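**Saren - "Nerkley" video, worth the hype?**
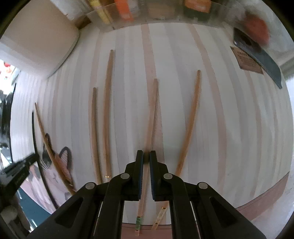

**Dumisani Potgieter**

Watched it Friday. Three minutes of slow motion and one decent hook. The blog says 701 comments prove it's a hit. Prove how?

> **mesora_fan:** The second verse is great though. Did you skip it?

> **Dumisani Potgieter:** Heard it twice. Same rhyme as the Coetzee single.

> **cquintero139:** Disagree, the Coetzee one was slower. But yeah - I don't buy the comment count either.

> **mesora_fan:** So wait for the album in November.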